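Mieczysław Borkowska was two metres from the arm when it stopped answering. "The gripper stayed shut," he says. "I pressed release 3 times and it carried on moving."

The fault at Huta came on run 160 of 200. Borkowska hit the stop button. His colleague Sadao Kamata later traced it to a worn cable at the wrist.

"The arm still had power, but the fingers weren't getting the open command," Kamata says. 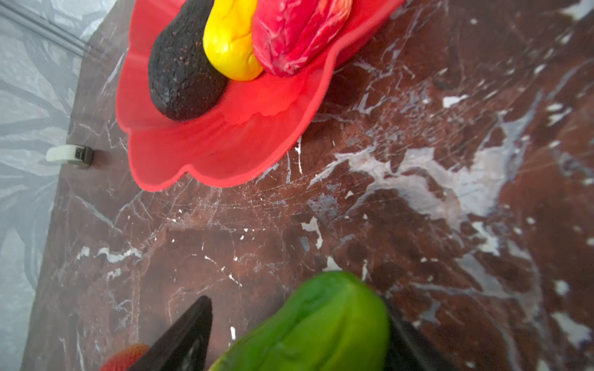 They have since gone back to sorting toy vegetables onto a plate, at a lower speed. "I check the cable every 17 runs," Borkowska says. "Sadao thinks that's too often. I don't."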